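right, I've been promising a thread on giving up squash and making proper iced tea at home, and it's finally warm enough that people might care. kettle's on, here we go

background: I got through 60 litres of orange squash last summer. I know because I kept the receipts for a bet with Mỹ Lại (I lost, I owe her a curry, she has not forgotten)

so in April I started cold brewing. you put tea in cold water, you put it in the fridge, you go to bed. I can't believe I spent years boiling it first and then waiting for it to cool down like a mug
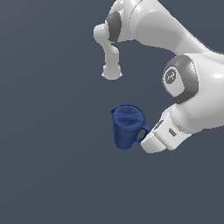
loose leaf or bags? bags are fine!! I use two big spoons of loose green when I'm feeling fancy and whatever's in the cupboard when I'm not. the Laketti jasmine is my favourite so far, very gentle, doesn't go bitter even if you forget it till lunch

black tea is a bit trickier. leave it overnight and it's lovely, leave it two nights and it tastes like a fence. I take the leaves out before breakfast now and it's been much better

somebody asked about sugar. cold tea won't melt it, you just get a sad crunchy layer at the bottom. make a syrup — same amount of sugar and water in a pan, warm it till it goes clear, let it cool, keep it in a jar. mine has lemon peel in it and I'd happily drink it off the spoon

fruit: peaches yes, strawberries yes but fish them out the same day, they go like wet tissue. cucumber is divisive in this house. mint from the pot by the back door goes in everything, including things it shouldn't 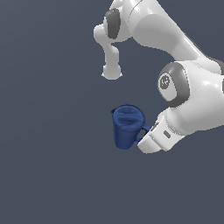
what you make it in matters less than I thought. I began with an old Lerkard jam jar and a saucer on top and the tea came out great. pouring was a disaster though, half of it went down my sleeve, so I'd go for a pitcher if you can. a dark blue one like that would look gorgeous with a few lemon slices floating about on top. measure your fridge door before you buy anything — I didn't, and my first one now holds wooden spoons

next experiment is hojicha with oat milk. Mỹ Lại says it tastes like toast and she means it as a compliment. I've got a bag from Bùi, the shop round the corner from her, and no idea how much to use

if you've done it, tell me your amounts please. and does anyone know if you can use the leaves twice? I've been chucking mine on the tomatoes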